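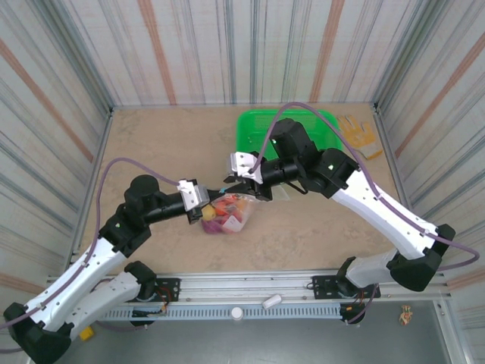 Visiting Us – Frequently Asked Questions

Do I need a reservation at Penry?
For lunch, no. For supper, yes, unless you enjoy standing in a gravel parking lot smelling other people's onions. The dining room seats 70 and the porch takes a few more when the weather behaves. Parties larger than eight should call ahead, and should pick one person to do the calling.

When does the kitchen close?
Last food orders go in at 8. The bar stays open later, with olives and bread for anyone who misread this page.

What is the Cudska plate?
Smoked trout, pickled beets, rye bread and a horseradish cream that has ended conversations. It serves two, or one person who skipped breakfast. The trout comes from the Bromgate ponds down the road.

Can you do it without the horseradish?
We can. It comes on the side if you ask when you order. Asking after you've tasted it is a different request, and usually involves water.

Is everything made in house?
Most of it. Soups, breads, pickles, sausages and pies are ours. The ketchup isn't. We made our own one July and had nearly 700 bottles to get rid of, and people kept asking politely if we had the regular kind. 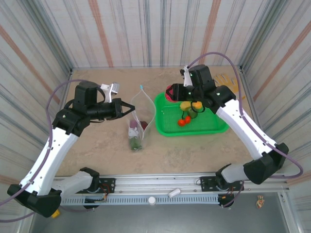

Rinoteo wrote in after a supper here: the menu said the soup changed daily, I came three days running, and it was potato every time. Should I be reading something into this?

You should not. The soup does change daily. It was potato with leek, then potato with dill, then potato with bacon, and we stand by all three. The day's soup now goes on the chalkboard by the door, with the second ingredient written as large as the first.

Do you have vegetarian dishes?
Yes, and they are real dishes – the mushroom pie outsells the pork chop most weeks. Vegans should ask about the barley salad and the bean stew. The pie crust is all butter and there is no talking it out of that.

What about allergies?
Tell your server before ordering. We bake with wheat and nuts in one fairly small kitchen, so we can't promise that any plate is entirely free of either.

Can I bring my own wine?
No. We have a license and a cellar and we'd like to use them both.

Are dogs welcome?
On the porch, on a leash. Water bowls are free. Sausages are full price for all species.

Do gift cards expire?
No. Card number 691 came in last month looking as if it had been through the wash twice, and it bought a very nice lunch.

Page last updated 24/09/2021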